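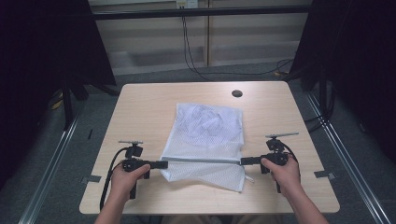
**Figure 3.** A mesh laundry bag with a garment inside.

### 4.2 Do wash bags reduce fibre loss?

Claims that a bag protects clothes in the machine are older than the evidence for them. Haverford and Dvorak reported lower fibre loss for bagged items, but their trial ran to 181 washes and used new garments only, which shed differently from worn ones. The type of bag also matters, and few authors state it. A fine white netting closed by a zip, as in Figure 3, lets water through freely, and we see no strong reason to expect it to hold back short fibres. It may well reduce rubbing - that is a separate claim and should be tested separately.

Our household survey in Lukbridge drew 3,597 usable replies. Of these, 600 came from people who said they used a bag for most delicate items. They also reported cooler washes and smaller loads, so any benefit they noticed could have come from either habit. Ferreira treats such reports as support for the bag itself. We do not think the data allow it, and the Noratton figures, collected in the same way, have the same weakness.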